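Opinion / Travel

Stop collecting towns

Back from the Grikska valley since 3rd August and already three people have asked me how many places I "did". Four. In two weeks. You should see the faces.

The couple at our table in Nurell had done 22. Same two weeks. They had a list, on paper, with ticks. Asked them which one had the good smoked fish and they argued for ten minutes and then gave up. Nice people. But what is the point of that?

I used to travel the same way so I'm not being superior here. One July I took 52 trains and buses and what I remember is lockers. Lockers and a sandwich in Wirau, which I ate standing up – the sandwich was great, by the way. Went back this year to find the place. Closed. Sat by the river instead, three afternoons running, same bench. By the third one the ferry man was nodding at me.

That's the bit the tour companies can't sell. Nodding. No upgrade for it.

And money. People say slow is for the rich. Rubbish. Our room in Nurell was 100 a night if you came for one and a lot less if you stayed the week, and we paid no bus fares at all. The quick version of the same trip would of cost us 200 more, easy, before lunch.

So stay put. Pick a room, shut the guidebook, learn wich bakery opens first.
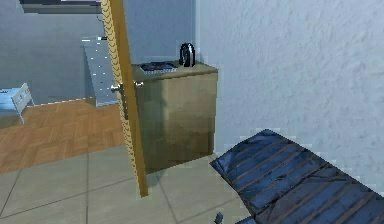
But what if it rains?

Then it rains. It rained in Juška for two days straight and I read half a terrible novel and slept. Best part of the trip, maybe. My sister says that's not a holiday, thats being at home with worse towels. Fine. She can have my ticks.

Next year, three towns. Possibly two.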